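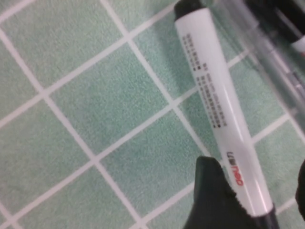 How do engineers find out which robot gripper is best?
They give every gripper the same job, many times over, and write down what happens each time.

A gripper is the part of a robot that takes hold of things. People use their hands for this. Many robots use two fingers that close from opposite sides, like a pair of tongs.

Why a marker pen makes a good test
A marker looks easy to pick up, and for you it is. For a robot it is a fair challenge. A white marker with a smooth, glossy barrel gives the fingers very little to hold on to. The barrel is also round, so a finger that pushes too early can send it rolling. If the marker lies at an angle, the robot must turn its gripper to match before the fingers close.

Fingers of different kinds
At the Orora Learning Workshop, 2 sets of fingers are being compared. The Pelov fingers are hard and flat. The Mestalel fingers are soft and bend a little when they press on something. Hard fingers are good at holding boxes and blocks. Soft fingers can wrap slightly around a curved shape – a marker, for instance, or an egg.

What the camera sees
A small camera can be fixed near the robot's wrist. It moves wherever the gripper moves, so it has a close view of the object and the fingertips. Things very near the lens may look blurry, and parts of the object may be out of view. For this reason, some teams add a second camera farther away.

Keeping the test fair
Each set of fingers makes 60 attempts on each object. There are 18 objects in the Damasceno test box, and the marker is one of them. The table, the lights and the speed of the arm stay the same throughout. Only the fingers are changed.

Words to know
Gripper: the part of a robot that holds things.
Barrel: the long middle part of a pen or marker.
Attempt: one try at a job.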